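Week 4 handout: where the examples come from
Course notes, U. Chauhan. Corrections to Raluca Vlad before the April lab.

Vendors like to quote hours of demonstration data. Kindex does it, Bullis does it, and neither says much about what the hours contain. Ask these things first:

- How many different objects?
- How many rooms?
- Who decided when an attempt counted as good?

Take plastic shopping bags. They crumple, they twist, they let light through, and no two hang the same way. A fair test, then, of whether a policy has learned anything.

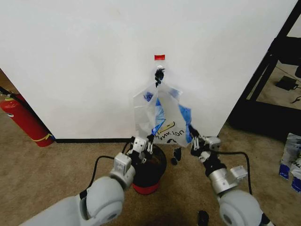
Suppose a set holds 40 episodes, all with the same wall, the same carpet and the same hook height. I'd call that one example with 40 small variations. The Uniyal notes claim variety in the bag's shape is enough. Maybe -- but I haven't seen the held-out test that would show it.

## Labels

Suppose 32 of those episodes get marked "success." Read the rule before you believe the number. Does a bag stretched open count, or does it have to end up somewhere?
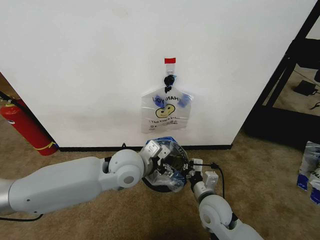 *Bag held open between both grippers, a second one on the wall hook.*

Keep the failed attempts. Mullovov-style cleanup throws them out, and the learner never sees a bad grasp or a recovery from one.

**For the lab:** write your success rule in 2 sentences, swap with a partner, and label the same 22 episodes separately. Bring the disagreements.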